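Trocar a roupa de estação

Todo ano, em novembro, faço a mesma coisa: tiro do armário o que não vou vestir nos próximos meses e guardo em cima, nas caixas. Moro num apartamento de dois quartos com um único roupeiro decente, portanto ou se faz isto ou não cabe nada.

Durante anos despachei a tarefa numa tarde. Abria as portas, enfiava as camisolas em sacos, empurrava os sacos para o fundo e fechava. Em maio ou junho, quando precisava de um casaco leve, não sabia em que saco estava. Acabei por comprar um parecido com outro que já tinha.

Desta vez fiz uma lista antes. São 176 peças, contando meias aos pares. Achei muito. O Keyvan Ghaffari, que trabalha comigo, diz que tem menos de metade disso, mas ele lava roupa dia sim, dia não e eu não tenho paciência. 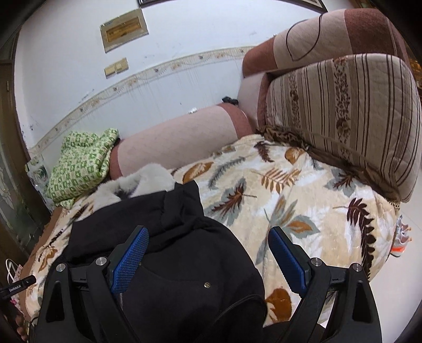 A regra que usei foi simples. O que não vesti nas duas últimas estações sai, com exceção do fato e da roupa de chuva. Saíram 30 peças. A maior parte eram camisas que comprei para um emprego que deixei há bastante tempo e que me apertam nos ombros. Custou-me mais largar uma camisola verde do meu irmão, já sem cotovelos. Essa ficou, confesso, mas numa gaveta à parte.

Os casacos dão mais trabalho. Antes de guardar um casaco convém esvaziar os bolsos – todos, incluindo o de dentro. Encontrei recibos, um botão, a chave do cadeado antigo da bicicleta e um bilhete de comboio de Plultamholm, já ilegível. Depois vejo os fechos, os botões e o forro. Se há um descosido, resolvo logo, porque em cima do roupeiro ele não se resolve sozinho e no ano seguinte está igual.

Para coser uso linha comum e uma agulha média. Não sei fazer pontos bonitos. No forro ninguém vê, e por fora levo à costureira da Ondrejka, a retrosaria ao fundo da minha rua, que cobra pouco e demora uma semana.

Quanto à lavagem, aprendi com o Tin-yau Ng, meu vizinho de baixo, que se deve guardar tudo lavado, mesmo o que parece limpo. Eu guardava camisolas usadas uma ou duas vezes e apareciam manchas amareladas na gola meses depois. Também deixei de usar naftalina. O cheiro entrava nos quartos e só saía da lã depois de vários dias à janela. Agora ponho saquinhos de alfazema, que não sei se fazem grande coisa, mas ainda não tive traças.
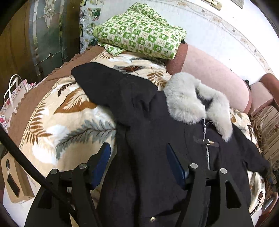 As caixas são de cartão grosso, com tampa, de uma loja chamada Tedgate. Já experimentei os sacos de vácuo e não gostei: as camisolas saem com vincos que não passam e um dos sacos ganhou ar ao fim de poucas semanas. No cartão a roupa respira melhor e posso escrever o conteúdo por fora a lápis, apagar e voltar a escrever.

As peças pesadas vão por baixo, as leves por cima. Os casacos bons não dobro, ficam pendurados na ponta esquerda do varão com uma capa de algodão. Malhas nunca penduro, ficam com os ombros deformados.

O que saiu está em dois sacos à porta. As camisas seguem para a recolha da junta, o resto é para panos de limpeza. Falta-me ver os sapatos, que estão todos debaixo da cama, e decidir o que faço às botas castanhas, que precisam de solas novas.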